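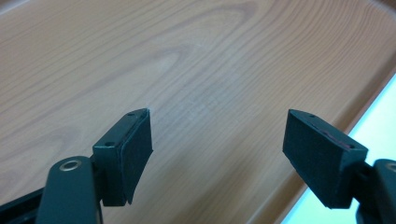
Margareta Dinu writes that she joined the Clevisum reading panel three years ago expecting to fill in forms, and that she stayed for the discussion: "We disagreed over nearly every chapter, and the editors wanted to hear it."

Clevisum Press invites adult readers to apply for its next panel. Panel members read unpublished novels and memoirs before final editing and report on them in writing. No background in publishing is required.

Duties

Each member will receive two manuscripts, neither longer than 470 pages, and will submit a report of up to 1000 words on each. Reports should address pace, clarity, and character. Spelling and punctuation are handled by the copy desk and need not be marked. Members also attend one evening discussion in March at the Piltdale reading room.

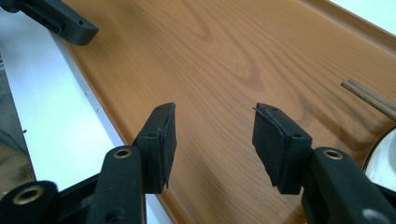

Wood-grained tabletop.

Eligibility

Applicants must be 18 or older and able to read comfortably in English. Current employees of the Press and authors under contract with it may not apply. The Press seeks 20 readers of varied ages and occupations. Former members may reapply after one year.

Payment

Members receive $60 per completed report. Travel costs are not covered.

How to Apply

Send a one-page letter naming two books you have read recently and stating what you would have asked each author to change. Letters should be addressed to Lawal Yusuf, Reader Programs, Clevisum Press. Manuscripts are confidential, and selected readers will sign an agreement before receiving them.

Posted December 22, 2019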